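Black curtains and bright letters go up at Grimshaw hall

If you have walked past the Grimshaw hall on Lisero Street lately and wondered why the lights were on so late, the answer is that the booths for the October home fair are going up, and there is a good deal of cloth involved. The fair runs for 3 days this year and has 27 booths, which is as many as the hall can hold while still leaving people room to get by with a stroller.

Each booth is a small space closed in with black fabric, and the idea is a simple one that seems to suit the old building very well. Pale walls that have seen a lot of birthday parties and rummage sales fade away once the cloth is hung, and whatever is set up in front of it gets all the attention. The organizers bought 216 yards of fabric from Prekora, the drapery store by the bus station, and spent Wednesday evening getting the last of it up.

One of the booths belongs to the bathroom corner, always a favorite with families who are thinking of fixing up an older house, and it already has its toilet in place and its lettering pinned up. 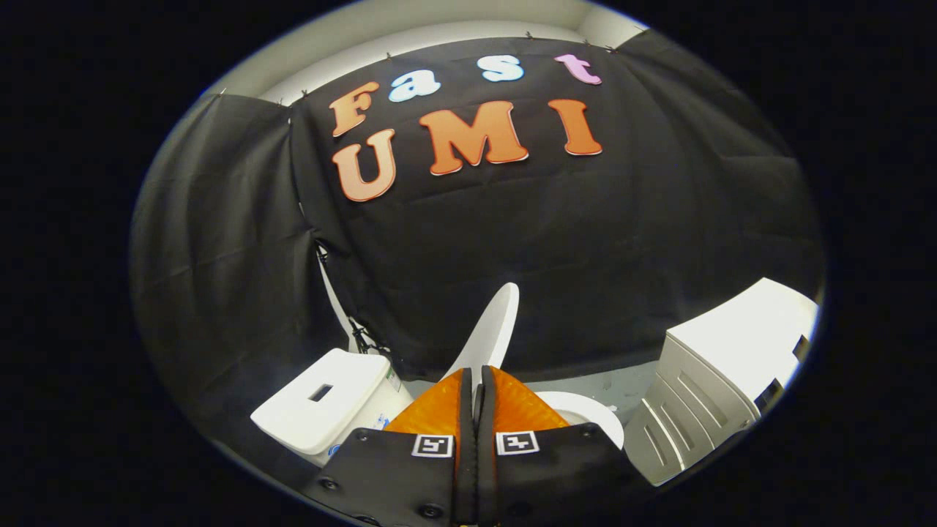
"Fast" and "UMI" in orange, light blue and pink letters on the black backdrop, with a white toilet in front.

There is still plenty to do before the doors open, of course. The curtains could use some smoothing, the signs for the parking lot are still at the printer, and the Tuvik bakery has promised to bring its coffee cart, though where exactly it will stand is being talked over in the friendliest possible way.

Last year's fair drew 181 visitors on its opening morning, a very nice crowd for a rainy day. Doors open at 10 a.m., admission is free, and children are most welcome.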